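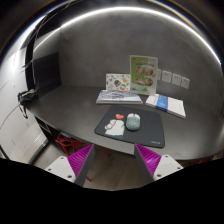
Mouse pad with a cartoon animal and a heart, on a dark gray desk

Kekero is a set of random tables for tabletop fantasy role-playing games, used to produce curses, cursed objects and the conditions under which a curse may be lifted. It was released by Kurek, a small publisher of game aids, and is sold as a download and as a stapled booklet of 80 pages. The tables are written without reference to any one rule system. The publisher describes them as usable with "any game that has magic in it," a claim that does not hold up well for games in which magic has a fixed cost.

Method

A curse is built from 4 rolls: the source, the burden, the sign by which others may notice it, and the remedy. Each roll is made on a separate table, and the results are read together as a sentence. The booklet lists 173 entries in all. Advertising copy has spoken of "endless" combinations, but a good share of the entries on the burden table differ only in wording. Three of them amount to bad dreams. The remedy table is the shortest and the most often criticized, as it sends the cursed character to a crossroads or a grave in nearly a third of its results.

An optional rule lets a curse pass to whoever kills its bearer. The text does not say what happens when the bearer drowns, starves or is killed by an animal, and groups have settled the matter in different ways.

Setting material

The final section describes Flidstead, a market town whose well was cursed by a miller, and the nearby abbey of Bulham. Flidstead is given a population of 2,614, an oddly exact figure for a place with no street map and only two named inns. The abbey is said to hold a library of lifted curses, though only one of these is described. Later printings moved the abbey from the north bank of the river to the south without changing the travel times.

Reception

Users have generally found the source and sign tables the most useful, often dropping the other two. The claim that the tables were tested over many years of play appears on the back cover and has been widely repeated, but no playtest notes have been released and the credits list no testers. The related claim that the curses were drawn from real folklore is also doubtful. A few resemble well-known fairy tales, and the booklet gives no sources for the rest.

See also

Random encounter table
Cursed item
Wandering monster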